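Play and Early Number, handout 3
Tutor: Gráinne Fitzgerald

Toy food and what it is said to teach

The Selik catalog promises that pretend fruit "builds sorting, naming and healthy eating." Treat those as three separate claims. The first two are plausible. For the third, the reading pack offers one survey of 249 parents, who were asked what they thought their children had learned. Parents' opinions are worth having, but they don't tell you what a child eats.

Sorting needs care too. A child who puts the red things together may be sorting by color, or copying the child in the next chair. Dolan's notes rarely say which.

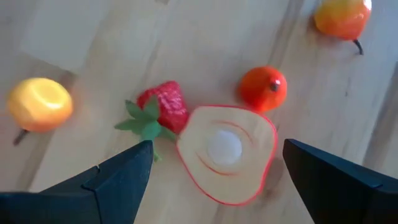 A cut slice mixed in with whole fruit raises a harder question: does a three-year-old group it with the fruit it came from, or with whatever is closest in color? Egan says the former and gives 2 cases. I would want more.

For April: watch one child sort, write down only what the hands do, and bring 200 words.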